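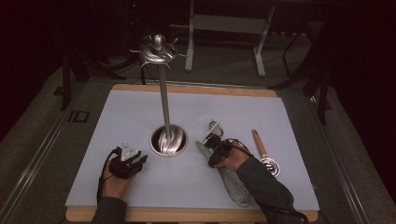 不锈钢厨具的锈、水垢和彩虹斑,经常被混在一起问,处理方法差得很远。开一串,按现象分,只讲家用范围,工业酸洗那一套不涉及。

先说材料。家里常见的大致三类:奥氏体的304和316,铁素体的430,马氏体的420一类。锅身、水槽多见304,锅底导磁层多见430,刀刃用马氏体。三类的耐蚀能力不在一个档次,笼统说“不锈钢会不会生锈”没有答案。

不锈的来源是表面一层富铬氧化膜,厚度只有几纳米,划破以后在有氧的环境里会自己长回来。后面所有清洁建议都围着一件事:让这层膜有条件长回来。

磁铁测试的局限。304冷加工以后会有一部分转成马氏体,拉伸深的锅角、弯折的钢丝都可能吸得住。吸得住不能判定是假304。反过来,吸不住也只能说明大概率是奥氏体,200系的高锰钢同样吸不住。

200系用锰和氮替掉一部分镍,成本低,铬含量往往也跟着低。干燥环境里外观看不出差别,长期泡水或者接触盐就拉开了。市售的锰检测药水只能测表面一小点,读数受打磨程度影响,当参考用。

现象一:新锅第一次用就出现小褐点。多数是外来铁。加工、运输时碳钢碎屑嵌在表面,碎屑自己锈了,下面的基材没事。用海绵加小苏打糊擦得掉,擦掉后同一位置不再出现,就可以结案。

外来铁的另一个来源是钢丝球。普通碳钢丝球擦完会留断丝,断丝卡在水槽滤网边上,隔夜就是一圈锈。要用就用不锈钢材质的,用完冲干净,别放在水槽里过夜。

现象二:擦掉之后同一个点反复出现,中间有针眼大的黑坑。这是点蚀。氯离子在局部把膜打穿,坑里缺氧,膜长不回来,坑内溶液越来越酸,往深处走。家里没有手段修复,浅的可以磨平再钝化,深的不值得弄。

点蚀最常见的起因是在冷水里下盐。盐粒沉在锅底,溶解之前局部浓度极高,加热又加速。改成水开以后再下盐,搅几下。这个习惯的收益比换锅大。

第二个起因是含氯消毒液和漂白水。84一类的东西不要拿来泡不锈钢餐具,稀释了也不行,时间一长照样打穿。抹布漂白完没冲净,搭在水槽沿上,第二天能看到一条沿着布边走的锈线。

现象三:缝隙锈。锅柄铆钉周围、打蛋器钢丝插进手柄的位置、漏勺卷边里面。缝里存水,氧进不去,水还会越蒸越浓。表面看着干净,甩一下能甩出褐色的水。

缝隙锈靠擦解决不了,关键在干燥。洗完把缝口朝下放,别平躺。有条件的话用热水最后冲一遍,余热能把缝里的水带走不少。洗碗机的余热烘干对缝隙类器具帮助有限,取出来还是要立着晾。

带空心手柄的器具多看一眼焊缝。焊得不满的,水进去以后出不来,几个月后手柄尾部渗黑水。这种属于制造问题,清洁没有意义。

现象四:彩虹斑。锅底一圈蓝紫金黄,像油膜。成因是氧化膜变厚,光干涉出颜色,厚度不同颜色不同。无害,也不影响耐蚀性到需要担心的程度。

彩虹斑的处理:白醋或者柠檬酸溶液倒进去没过斑,静置几分钟,擦掉冲净。干烧出来的深棕色、蓝黑色要久一些,有的只能磨。

现象五:白色雾状斑点,手摸有颗粒感。水垢,主要是碳酸钙,跟钢材没关系,玻璃杯上一样有。用酸。

现象六:白色,但摸着光滑,擦了酸也不掉。可能是硅酸盐。米汤、硬水、洗碗机都会带来这类沉积。弱酸对它几乎没有作用,要用软膏型的细磨料,顺着拉丝方向擦。

分辨水垢和硅酸盐的办法:滴一滴醋,用手电侧着照,有细泡的是碳酸盐。沉积太薄时泡看不见,那就滴着等几分钟,擦干再看有没有变化。

水质是背景变量。我这边自来水总硬度实测142 mg/L(以碳酸钙计),属于中等偏硬。过一遍台面滤壶之后是93。滤壶里是弱酸性阳离子树脂加活性炭,主要去掉碳酸盐硬度,所以水垢下降的幅度比总硬度下降的幅度要明显。

滤壶要注意树脂有寿命。厂家按天数提示换芯,跟实际过水量关系不大。我用滴定试剂盒每隔一阵测一次,出水读数往进水方向爬了就换。试剂盒是Masanja的,滴数换算表印在盒盖内侧,瓶口滴出来的液滴偏大,读数要做一次空白校正。

氯离子和硬度是两码事。硬度高不等于氯高,点蚀看后者。水务公布的水质报告里有氯化物一项,值得翻出来看。多数城市自来水对304不构成问题,问题出在蒸干浓缩:锅底剩一层水自然晾干,最后那几滴的浓度远高于水龙头出来的水。

所以擦干这一步,对水垢和点蚀都有用。擦干用的布单独一块,别跟擦灶台的混用,灶台上常有盐粒。

除垢用酸的选择。柠檬酸:固体,好保存,没味,配多少用多少。白醋:有味,浓度低,见效慢,应急够用。盐酸类洁厕剂:绝对不要碰不锈钢,氯离子加强酸,表面会发黑发麻,没有挽回余地。

柠檬酸的问题是浓度过高、温度过高、时间过长时会析出柠檬酸钙,白色,难溶,比原来的水垢还难弄。电热水壶里出现一层擦不掉的白粉,很多是这么来的。宁可稀一点,分两次做,中间换新液。

水壶除垢我的步骤:加水到刚没过垢线,先加热再断电,稍微放凉后加柠檬酸,搅匀,静置到不再冒泡,倒掉,清水煮一次,再倒掉。加酸时别在沸腾状态,二氧化碳一下子放出来会溢。

家里这只壶是Bosteo的,保温档设定93度,长期挂在这一档,壁上结垢比只烧开即断电的时候快。碳酸氢盐受热分解跟温度和时间都有关,保温等于把时间拉长。关掉保温以后除垢的频率降下来了。

那只壶的底部有一圈焊缝,垢最先从焊缝长。表面粗糙的位置提供成核点,抛光面反而干净。看壶底垢的分布能大概看出哪里粗糙。

再说钝化。家用能做的是柠檬酸钝化:脱脂,冲净,温热柠檬酸液浸泡,冲净,晾干。作用是把表面的游离铁溶掉,让铬的比例相对升高。磨过锈点以后做一遍是有意义的,日常没必要。

脱脂不能省。表面有油的地方酸接触不到,出来是花的。用洗洁精热水洗一遍,冲完看水膜是否连续,水珠聚成一粒一粒说明还有油。

冲净也不能省。残留的酸干在缝里,比不做更坏。带铆钉、带卷边的器具做完用水多冲几遍,冲完甩水。

磨料的顺序。能用化学的先用化学,化学解决不了再上磨料,磨料从细到粗试。三聚氰胺海绵算细磨料,对镜面会留雾痕。拉丝面顺纹擦,一旦横着擦一道,斜光下很难消掉。

草酸类的清洁粉对铁锈有效,原理是络合铁离子。戴手套,别跟含氯的东西混用,用后彻底冲。它的效果好到容易让人忽略原因,锈点反复长的还是要回去看是不是点蚀。

我手上的一罐是Pakidstead的,标签写了草酸,没写浓度。自己控制的办法是缩短接触时间,糊上去一分钟就擦,看效果再加。干在表面会留白印,趁湿冲。

洗碗机的坑。不同材质混放,银和不锈钢刀叉碰在一起,电偶腐蚀会让其中一边发黑。碳钢刀进洗碗机,锈会随水流散到整筐,拿出来每一把都有点。刀刃用的马氏体钢铬含量本来就紧,含碳又高,一部分铬被碳占掉,耐蚀能力弱于锅身,刀上出点不说明锅也有问题。

刀具单独手洗,擦干插回去。刀架里有潮气的话,擦干也白擦。木质刀座的槽没法清洁,我换成了磁条,Parnell的,表面包了一层木皮,刀背先贴再放平,避免刃口磕。

洗碗机盐撒在内胆上要马上擦。加盐时漏出来的盐粒在内胆底部,紧接着跑一个完整程序冲掉,别加完盐关门放着。内胆多是304,门框下沿有时是430,锈总是从下沿开始。

水槽。常见的错误是在水槽里放橡胶垫,垫下面长期湿、缺氧,拿开以后一片一片的褐斑,形状跟垫子的支脚一致。垫子用完立起来。铁锅、罐头空壳同理,别放在槽底过夜。

下水口的提篮比水槽锈得快,原因通常是料差,冲压件,边缘没有抛。换一个比擦它省事。买的时候看边缘有没有毛刺,有毛刺的表面处理一般也敷衍。

储存调料的容器。酱油、咸菜、腌肉长期放在304盆里都不合适,盐和酸同时在。玻璃、陶瓷都行。短时间拌个馅没有关系,用完洗掉即可。

316多加了钼,耐点蚀的能力确实强一截。值得用在常年接触盐的地方,比如焖烧杯内胆。炒锅用316的意义不大,炒锅坏在干烧和磕碰上居多。

复合锅。三层结构里中间是铝,锅沿如果不包边,铝层暴露在外,洗碗机的碱性洗涤剂会把铝层吃进去一点,最后锅沿变成两片薄钢夹一条沟,很割手。手洗的锅看不到这个现象。不包边的锅不进洗碗机。

干烧之后的处理。关火,自然降温,不要冲冷水。钢和铝的膨胀系数不同,急冷会让锅底拱起来,严重时分层。家用锅底拱了没有校正的办法,电磁炉上会晃,燃气灶还能凑合用。

糊底。加水没过糊层,放小苏打,煮到水温将近100度,维持一段时间,放凉后用木铲推。碱对焦糖化和蛋白质类的糊层有软化作用。酸对糊层作用小,对底下的彩虹斑有作用,所以顺序是先碱后酸,中间冲净。

铝制的东西不要套用上面的碱煮。铝在热碱里会发黑,阳极氧化的表面会被剥掉。摩卡壶、老式蒸锅先确认材质,掂重量加上看颜色一般分得出来。

常见问题合并回一下。轻微锈点的锅能不能继续用:擦干净以后能用,铁的溶出量跟铁锅比不算什么。露出深坑或者穿孔的换掉。涂层锅不在这一串的讨论范围。

“开锅”要不要涂油养。不锈钢没有养锅的说法,表面那层油聚合以后是黄褐色的黏膜,对防粘有一点短期作用,对防锈没有。新锅洗掉抛光膏就够:厨房纸蘸油擦,擦到不黑,再用热的洗洁精水洗。

抛光膏的黑色是磨料、油脂和金属细粉的混合物,卷边和铆钉处最多。擦一遍不够就再擦一遍,一直有黑的话看看是不是在擦氧化铝件。

价格问题不回答。钢号印在锅底的可信度看渠道,印了18/10的也有实际不足的。有光谱仪的废品站可以测,几秒钟出结果,我拿两口旧锅去测过,一口跟标的对得上,另一口锅身对得上,锅盖是430。

锅盖用430很普遍,平时接触的是蒸汽凝水,氯离子很少,问题不大。锅盖的锈通常出在玻璃和钢圈之间的夹缝,晾的时候让钢圈朝下,水能沿着圈流走。

碳酸钙和柠檬酸的反应式、不同温度下的溶解度,之前单独发过一条,在一月份那一串里,往前翻。评论里问电解抛光的,家里做不了安全的版本,电解液是磷酸和硫酸,别试。

下一串写硅胶密封圈的发黄和串味,先把手上几个圈泡完再说。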